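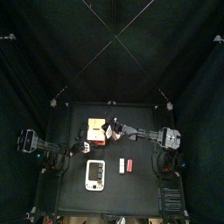 Two arm bench in the garage – lighting and wrist cams, advice pls

shedpilot
OK so finally got both arms bolted down either side of the table. Black fabric all round, black top, overhead cam looking straight down. Been at it since December on and off. Frame is from the Mullalgate makerspace clearout, arms second hand.

Problem is light. Overhead view is dark but usable, I can pick out the white and cream bits on the table fine. Bases, cables, anything black on black, not so much. Currently one LED panel, 479 lumens according to the box, clipped up high. Do I just add more or is the fabric a mistake?

knurled
Fabric's a mistake imo. You've got black arms, black grippers, black table, black walls. Paint the table mid grey and half your trouble goes.

tinsnips_again
Disagree. Black walls kill the reflections and stop next doors security light getting in. I'd keep it and get 2000 lumens in there, two panels, one each side, diffused. Baking paper will do to start. Don't point them at the table, point them at the roof.

knurled
Point them at a black roof? Where does that light go

tinsnips_again
Fair. Bit of white card up there then.

shedpilot
Card I've got. Grey table not keen, only just finished the black one.

What are people doing for the wrist cams though? Auto exposure is all over the shop as soon as it gets near pale wood. Wood goes nearly white, everything past it sinks. Can still find the dark oval in the panel but wouldn't want to rely on the rest.

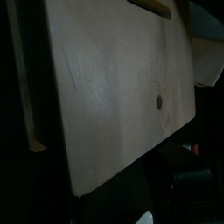 Tried locking exposure low and then I lose the gripper tips against the table, so back to auto for now. Also the lead to the left wrist is too short, tugs when the joint gets near 90 degrees. Left more slack in it and now it loops about by the gripper. Cant win.

oddbod_iltness
Lock it, but lock it on the wood. Put the palest thing you own under the camera, bring exposure down till you can see grain, leave it there, then add light until the dark stuff comes up. Other way round and you'll be chasing it for ever.

Lead wants a clip at the elbow and another at the forearm. Slack at the joints only. Velcro not cable ties, you will be redoing it.

knurled
^ this. And a grey table.

tinsnips_again
Let it go

Bùi_bench
We had the same at Pavwood, took 5 goes to get the exposure right. What helped was bits of pale tape on the fingertips. Ugly but then it doesnt matter so much how dark the background is. Matt tape, shiny stuff flares.

shedpilot
Tape is a good shout, got masking tape in the drawer. Will do second panel plus card first, then exposure on the wood, then leads. Elbow clips need printing and the printer is blocked so thats this evening gone.

knurled
What's the nozzle, 0.4? Cold pull it before you strip it down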